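四、样本与方法

本组的题目是：Mirkport地区居民捐献的血液样本，能不能代表Mirkport地区的居民。听上去像废话，做完以后我们觉得问得还算客气。

数据来自Brindura样本库，共263份匿名登记记录，字段包括年龄段、出生地和捐献站点，不含基因型。原计划申请400份，审批表填了4遍，最后批下来的就是这个数。指导老师Milagros Rivera的批语是“够用，别抱怨”，故此处不抱怨。

站点分布很不均匀。Brurkovier一站贡献了大半记录，该站离医学院步行10分钟，捐献者里学生的比例可想而知。港区老居民在登记表上几乎找不到，而后续的药物反应研究偏偏最爱引用“本地人群”这四个字。

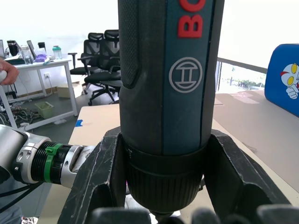

图3 博世电动工具，机身近景

五、讨论

我们按Nakamura加权法对年龄段做了校正。校正后年龄曲线好看多了，出生地一栏纹丝不动：没有采到的人，乘以多大的权重也还是没有。初稿里我写过“样本具有良好的代表性”，组内表决后删去，赞成保留的只有我一票，理由是那句话已经排好版了。

局限性方面，登记表中的“出生地”由捐献者自填，有人写城市，有人写医院，还有一位写了“家里”。这些记录一律归入“其他”，于是“其他”成了第二大组。

建议样本库在港区增设流动采集点，并把出生地改为下拉菜单。后一条不花什么钱，估计会先被采纳。

原始统计表见附录二，附录一暂缺。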